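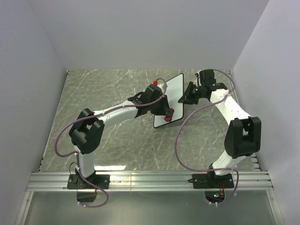
Page 9 of 14

Basbridge Arms and Automation Board > Faults and Fixes > Left arm drops out mid hold, right arm carries on regardless

kettle_drum
Right, back again. Swapped the wrist connector on the left arm last night as suggested on page 8 and it's STILL doing it. Two arm cell, both on the one rail, board handling job. Left one holds the whiteboard, right one comes in from the back to meet it. Left faults, holds for a second or so, then goes limp at the wrist. Right arm hasn't a clue and keeps coming.

Fault code on the left is 1305 every single time. Controller is the Celix, firmware as shipped. Nothing in the log on the right side at all, it thinks life is lovely.

Cable is the purple one, same as the other side. Will try anything at this point.

mossgate
1305 is comms timeout on the Celix, isn't it? So not the motor. I'd be looking at that cable before anything else. The left one goes off the top of the wrist, back along the link and then out in a great big loop past the joint. That's a lot of flapping about for something carrying signal and power.

kettle_drum
Loop is there so it doesn't pull tight at full reach. Had it shorter in the spring and it yanked the plug clean out. Not going back to that.

mossgate
Not saying shorter, saying clipped. Different thing. One clip halfway up the white link and one at the joint. Leave the slack between them.

ferrous_bueller
Disagree with mossgate tbh. If it was the cable flexing you'd get it at all sorts of positions. OP said on page 7 it only happens when it's holding the board down near the surface. To me thats load. The arm is pushing the board into the worktop, current goes up, volts sag, the wrist drops off the bus, you get a timeout. 1305 is the symptom.

Look at how the board is sitting. Partly on the marble, up at an angle. If your taught position is a few mm too low the arm is fighting the table the entire time.

kettle_drum
Marble is sticky vinyl over a flat panel by the way, before anyone asks about the budget. It is flat though, I checked it with a straight edge.

Hadn't thought about it pushing down. How would I see that? There's a current readout per joint somewhere isn't there

ferrous_bueller
Diagnostics, second tab, tick "live". Watch the elbow and the wrist pitch while it goes down. If either climbs and stays up once it's stopped moving, you're pressing on something.

pipistrelle77
Can we talk about the other thing please. The left arm faults and the RIGHT ARM KEEPS GOING. That's the bit that would keep me awake. I don't much care why the wrist drops out. Wrists drop out. What I care about is that one arm can be in fault and the other is still driving its fingers towards a board that's about to fall over.

Where are your hands when this happens? Presumably you're reaching in to catch it, like everyone does.

kettle_drum
Er. Once. Got a rap on the knuckles, no harm done.

pipistrelle77
Right so stop running it until that's sorted. I mean it. Two controllers, two enables, you need them in the same chain. One faults, both stop.

hob_and_nail
Bit strong. These are small arms, I've had mine bump me loads of times and it's like being nudged by a dog. If he links the enables he'll be restarting the both of them forty times an evening while he's trying to chase the fault. Fix the fault first THEN tidy up the stops.

pipistrelle77
No. Sorry but no. It's two wires and a relay, it's an hour's work. And restarting both is the point, it makes you go and look. Small arms still have pinch points at the elbow and those joint housings are not small. You only need your fingers between the link and the wall the one time, and the right one works pretty close to the wall.

hob_and_nail
Fair enough on the wall. I still think you lot make everything sound like a car plant.

mossgate
I'm with pipistrelle for what it's worth. I had a similar do with a Bretumel pair, one lost its zero and the other one carried on and folded a tray in half. Cheap tray, but still. Linked them that same night.

kettle_drum
OK OK. Ordered a relay. Not running it with hands in till it's fitted.

Meanwhile did the current test, stood well back. Elbow on the left goes up to 900 mA on the way down and sits there. Not moving, just sits at 900. Wrist pitch wobbles a bit and then bang, 1305. So one point to ferrous I think.

ferrous_bueller
There you go. What's it do with the board out of the gripper, same position?

kettle_drum
Hang on

kettle_drum
Drops right back once it's settled. Ran it for half an hour, no fault.

ferrous_bueller
Pressing on the table then. Raise the taught point 3mm and try it again with the board.

mossgate
Before you call it solved, put a meter on the supply at the base of the left arm while it's pressing. An arm ought to be able to lean on a table without falling off the bus. If the volts dip that much then something's marginal, either the supply or the lead. Lifting the point just hides it.

ferrous_bueller
It doesn't hide it, it removes a load that shouldn't be there. But yes measure it, can't hurt.

rustic_servo
Long time reader of this thread. What's feeding them? I see the little circuit board with the lights under the right base and a black box under the left. Are both arms off the one supply? I had two arms on a single Rajan brick and whichever was on the longer lead would drop out when they both moved together. Very similar to this.

kettle_drum
One supply, yes, and it is a Rajan. Small one. Left is on the longer lead. Oh dear

rustic_servo
Well then.

hob_and_nail
Those Rajan ones are fine, I've run them for years. It'll be the lead. Thin wire over a long run.

rustic_servo
Didn't say it was a bad supply, said it was being asked to do two jobs. Check the rating on the label against two elbows stalled at the same time. Mine was well over.

kettle_drum
Measured at the left base. 12.1 at rest. 11.6 with the left arm holding. With the left pressing AND the right reaching in from the back it went to 10.3, and then 1305. Did it three times, same each time. So it needs both arms working to trip it, that's why I could never get it to fault when I was testing the left by itself!! Weeks of this.

mossgate
10.3 is horrible. Second supply, one each, and thicker wire to the left while you're under there. Commons joined together or you'll have a whole new thread.

pipistrelle77
And the relay.

kettle_drum
And the relay, yes. It's in the post.

gantry_gill
Coming at this sideways, but has anyone checked what the gripper does on power loss? Mine stays shut because of the gearing. OP says the wrist goes limp but does it let go of the board?

kettle_drum
Grip stays shut, it's only the wrist that sags. Board tips and the knobs slide about. Had one of the red knobs go down behind the rail, took ages to find.

gantry_gill
That's not too bad then. Would still put something soft along the back of the rail.

ferrous_bueller
Did you ever lift the taught point?

kettle_drum
Yes sorry, meant to say. 3mm up, the elbow sits much lower now and it got through the whole job twice on the old supply. Third go it faulted with 1789 which I've never seen before. Anyone?

ferrous_bueller
1789 is undervoltage warning on mine. At least it's telling you the truth now. mossgate can have his point back.

mossgate
Her point. Ta.

kettle_drum
Sorry mossgate! Right. Left arm unplugged untill the second supply turns up. Clips are on the cable as well while I was in there, one on the link, one near the joint, still plenty of slack.

hob_and_nail
Have you linked the stops yet

kettle_drum
Relay came this morning and it's the wrong coil voltage. 24 and I need 12. Sending it back.

pipistrelle77
Then it stays off.

kettle_drum
It's off, it's off. Will post readings on page 10 once both supplies are in.

Reply to this thread | Previous page | Next page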